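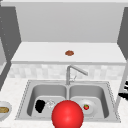
4. Making Large Batches of Cold Salad

This section covers the potluck setting on the Cletico food processor. Read section 3 (Fitting the Bowl and Discs) first. The steps apply to raw vegetables, cooked grains and boiled potatoes that have been fully chilled.

4.1 Before you start

Wash the bowl, lid, pusher and disc in warm soapy water. Dry the disc stem fully. Water left in the stem can drip into the motor hub.

Chill all cooked ingredients overnight. Potatoes cut while warm break apart and leave a paste on the underside of the disc.

CAUTION: Disc edges are sharp. Hold discs by the plastic hub only. Do not leave a disc in a sink full of water where it cannot be seen.

4.2 Slicing and shredding

1. Place the base on a flat, dry surface with the cord clear of the edge.
2. Lock the large bowl onto the base. Turn it clockwise until it clicks.
3. Fit the disc. Use part 2810 for slicing and part 1885 for shredding. The number is molded into the hub.
4. Close the lid. The motor will not run unless the lid tab is fully seated.
5. Cut cabbage into wedges that fit the feed tube without force. Remove the core.
6. Set the dial to 5 for cabbage and carrots. For cucumbers and cooked potatoes, use 2.
7. Press Start and feed the vegetables with the pusher. Use light, even pressure.
8. Stop when the contents reach the fill line. Wait for the disc to stop turning before opening the lid.
9. Empty the bowl into a larger container and repeat.

NOTE: Do not run the motor for more than 50 seconds at a time with a full bowl. If the base feels hot, switch off and let it cool.

4.3 Salting and draining

Cabbage and cucumber give off water after cutting. A salad dressed too early will be thin by the time it is served.

1. Toss the cut vegetables with salt in a colander.
2. Leave to drain for 30 minutes.
3. Rinse under cold water and press dry in a clean towel.
4. Refrigerate, covered, until needed.

Reduce the salt in the dressing to allow for what stays in the vegetables. Taste before adding more.

4.4 Dressing

Fit the chopping blade in the small bowl. Add vinegar, mustard and seasonings and pulse twice. With the motor running on 3, pour the oil slowly through the small opening in the lid. The dressing is ready when it coats the lid evenly.

Oil and vinegar dressings may be made a day ahead. Shake again before use. Add fresh herbs on the day of serving.

4.5 Transport and serving

Carry the salad and the dressing in separate containers, packed in a cooler with ice packs. Mix on arrival.

CAUTION: Do not leave dressed salads out for more than two hours, or one hour if the air temperature is above 90°F. This applies to dressings with and without mayonnaise.

4.6 Problems

Slices are uneven: the feed tube is underfilled, or the pusher is being used with too much force.
Motor stops during use: the overload switch has tripped. Unplug, wait 15 minutes and restart with a smaller load.
Large pieces left on top of the disc: normal. Remove and chop by hand.

For cleaning and storage of the discs, see section 5.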